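How Does a T-Shirt Get Folded?

Kids' page - July 29, 2020

OK so. Laundry day. A big heap of shirts and somebody says "fold them please." Why bother? And how do you do it without ending up with a lump?

First, what is a T-shirt made of? Mostly cotton, and mostly knitted. Look really close at one of yours. Tiny loops, all hooked into each other. Loops can stretch and slide, so the cloth goes floppy. Nice to wear. Annoying to fold! A sheet of paper keeps its shape when you pick it up. A shirt doesn't - it droops and bunches, and one sleeve always hides inside.

So the first job is finding the shirt's shape again. Look for the neck hole, then the shoulders. Pinch one shoulder with each hand, lift, give it a little shake. Gravity does a lot of the work here, it pulls the cloth down straight. Then lay it on a table or a bed. Any flat place.

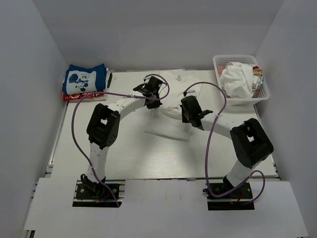

Next, smooth it. Start in the middle and push the wrinkles out to the sides with flat hands. Now fold one side in, sleeve too. Then teh other side. You should have a long skinny shape. Bring the bottom up to the neck, fold once more, done.

Why do wrinkles happen anyway? Cotton is made of long, thin fibers. Bend them and squash them for a while and they sort of get used to it. Warm and damp makes it worse, so a shirt left in a ball after washing comes out crinkly. Folded flat it gets just a few neat creases.

And folded shirts stack. A heap is full of air, a stack isnt. More room in the drawer.

Try this - take 2 shirts. Ball one up, fold one, leave both under a heavy book for 300 seconds (that's 5 minutes). Which one has more wrinkles? Draw what you see.

Words to know
Fiber - a very thin thread-like bit.
Knit - made of loops.
Crease - a line left by a fold.

Written by Rosimeire Vasconcelos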